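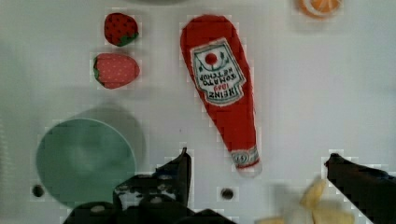
Wrist cam view, black fingers open over the plush ketchup.

Comparing two finger sets on soft stuff – quick how-to

Wrote this up fast becuase I keep getting asked how I test fingers. It's for a two-finger parallel gripper with a small camera at the wrist. Takes an afternoon if nothing comes loose.

What I was comparing: the stock Milta fingers, hard and pointy, against the Stougaard soft pads. Same arm, same Jurnalow controller, same camera. Only swap the fingers. If you change the grip force as well you've learned nothing.

What you need
- white table, or a white sheet taped flat
- plush or toy food in different shapes. Bottle, strawberries, orange slice, whatever the kids don't want back
- a shallow bowl
- hex keys, masking tape, a notebook

Step 1. Set the camera first
Both fingertips have to be in view with the gripper open. Mine come in from the bottom, left and right. If you can only see one tip, loosen the bracket and tilt. Don't fix it in software, you'll forget you did.

Lock exposure and white balance. Red fabric on a white table will fool auto every time and the colours drift halfway through a run. Lock focus too, out at table height. Anything up close between the fingers goes blurry, that's fine.

Step 2. Zero the fingers
Close them on nothing, zero, open to 80 mm. Do it again after every finger swap. I skipped this once in March and threw out a whole set of runs.

Step 3. Lay out the toys
Spread them out with a gap on all sides, a fingertip wide at least. Put the long one on a diagonal so the wrist has to turn. Bowl off to one side, inside reach. Tape marks under each item so you can put it back in the same spot. If your table has small holes like mine, keep the tape marks clear of them.

Labels: leave them however they land. Mine reads upside down to the camera and the Flavitum detector coped once I turned on rotation in the settings.

Step 4. Run the picks
5 tries per item per finger set. Pick, lift, hold for two seconds, carry to bowl, let go. Write down one of these:
- clean
- slipped
- pushed it away
- wouldn't let go

That last one matters with plush. Rough pads catch on fabric and the thing hangs there.

Go for the narrow part on a bottle shape. Strawberries, grab across the middle and stay off the leaves. Flat slices are the hard one, come straight down and go slow.

Step 5. Swap and repeat
Same order, same tape marks. Re-zero (see step 2). Check the camera hasn't been bumped while you had the hex key in there.

What I got
164 picks all up, counting the extra ones on the flat stuff. Hard tips were better on anything thin, they get under the edge. Soft pads were better on the fat round things and far less fussy about angle. Pads let go badly on fuzzy fabric untill I wiped them with a damp cloth between items.

For mixed toys I'd leave the hard ones on and drop the grip force a bit. For fruit-shaped stuff only, pads.

Common problems
Toy slides before the fingers close – one finger is touching early, re-centre on the item.
Detector loses the item on approach – fingers are covering it. Save the pose from higher up and go down blind.
Controller faults on close – force limit too low for squishy things. Bump it up a notch and retry.

Will add the suction cup numbers when the new hose shows up.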